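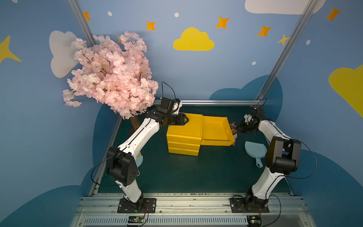
I've been trying to get snacks under control since January. They used to live in a mixing bowl on top of the fridge, and then in two mixing bowls, and then there was no bowl left to mix anything in. So the snacks got a drawer unit.

It's a small yellow plastic one with three drawers and a flat lid. I picked it over a basket because a basket is just another bowl. With drawers you have to decide where a thing goes, and when the drawer won't close you've bought too much. Waqas thinks this is a lot of thought for chips. He's also the one who leaves empty bags in the bowl, so I didn't take a vote.

The first plan was to sort by type, with salty on top, sweet in the middle and everything else at the bottom. It lasted 5 days. Most of what we buy is "everything else," and the bottom drawer filled up while the top one had a single bag of peanuts in it.

The second plan is simpler. The bottom drawer gets small packets that are ready to eat, one portion each. The middle gets anything that has to be shared. The top is for tea bags and sugar, which aren't snacks but were homeless.
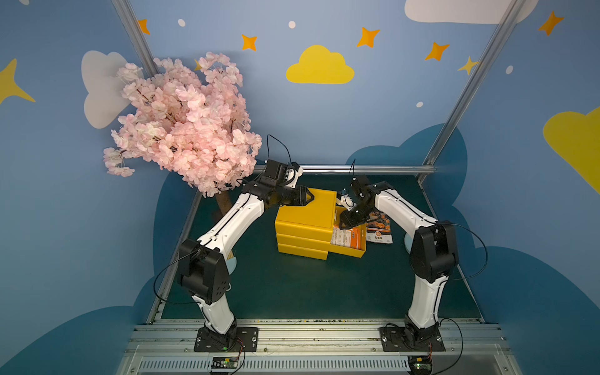

A few things I've learned about packing the bottom drawer. Stand the packets up if they'll fit, and lay them flat if they won't. Don't fold them over to make them fit, they just spring back and catch when you push the drawer in. Puffy bags are the worst for this. If a bag is too full of air for the drawer, I leave it out and it gets eaten first.

I pull the drawer partway and drop things in from above. Pulling it all the way out seemed easier, but then I had a tray in one hand and nowhere to set it down. I still take it out when I need to wipe up crumbs.

Fahad asked for labels on the fronts. I made 14 of them one evening, used 2, and took those off again the next week. With only three drawers you remember.

The mixing bowls are back in the cupboard. Next is the shelf with the spice jars, where I already know there are too many jars of cumin. I'll probably start on Wednesday if Noman gives me back the step stool.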